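Lelora 再生デスクトップPC 組み立てベースキット(Dell筐体)

自分の手で一台仕上げてみたい方へ、Lelora工房から新しいベースキットのご案内です。ケース、電源、マザーボード、CPU、メモリまでをひと組にした中古整備品で、CPUクーラーとストレージはお好みで選んでいただきます。店頭でふたを開けてお見せすると「中ってこんなに整理されているんですね!」と言われることが多く、私たちもこの筐体の作りがとても好きです。

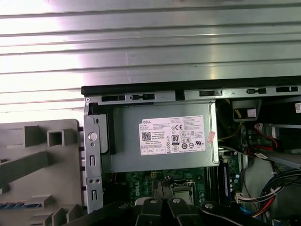
サイドパネルを外した内部。電源ユニットのラベルに80 PLUSのロゴ

電源はDellの純正ユニットをそのまま使います。ケースの奥に横向きに収まり、配線はドライブケージのある側へまとめやすい配置です。赤いSATAケーブルも付属するので、手持ちのSSDがあればすぐにつなげます(2.5インチ用のマウンタは別売です)。内部の清掃は一台ずつ手作業で、エアブローと刷毛がけにだいたい45分。角のほこりまで落とした金属の面は、眺めていて本当に気持ちがいいです。

マザーボードは緑の基板のDell製。CPUはLGAソケットに装着した状態でお渡しします。ピンを曲げる心配をせずに始められるので、初めての方にもうれしいところだと思います。

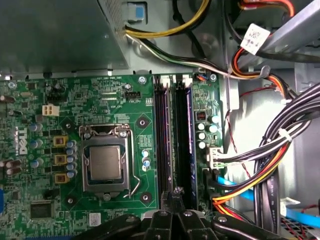

クーラーは、基板のFAN_CPUと書かれた端子にファンのコネクタを差し込みます。取り付けの前に、ヒートスプレッダの表面を無水エタノールで軽く拭き、グリスを薄くのばしてください。当店で扱っているHarmsの薄型クーラーなら高さに余裕があり、ふたもすんなり閉まります。静音重視の方にはIltmontのファンもおすすめで、低回転の音がとてもやわらかいんです。

メモリは出荷時には挿さず、帯電防止袋に入れて同梱します。ここは組み立ての中でも楽しい工程なので、ぜひご自身でどうぞ!切り欠きの位置を合わせ、両端を均等に押し込みます。カチッという手応えが出るまで、思ったより力が要ります。
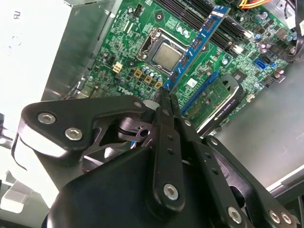

作業の前には金属部分に触れて静電気を逃がし、電源コードは必ず抜いておいてください。スロットのツメが開いているかどうかも先に見ておくと安心です。メモリの増設をお考えの方は、ご注文時に備考欄へお書きください。相性を確認した中古モジュールをご案内します。

セット内容
ケース(サイドパネル付き)
電源ユニット(ケースに取り付け済み)
マザーボード、CPU(装着済み)
メモリモジュール
SATAケーブル
予備ネジ 3本
日本語の組み立て手順書

別売
CPUクーラー(Harms、Iltmont 各種)
SSD、2.5インチ用マウンタ
OS

保証は到着から3か月です。初期不良は7日以内にご連絡いただければ、送料当店負担で交換します。中古整備品のため、外装の小傷やラベルの日焼けには個体差があります。

同じ筐体を使った完成品は「Prorkodside」の名前で販売しています。組み立てはちょっと、という方はそちらのページもご覧ください。次回の入荷は8月の予定で、入荷のお知らせメールはこのページの下から登録できます。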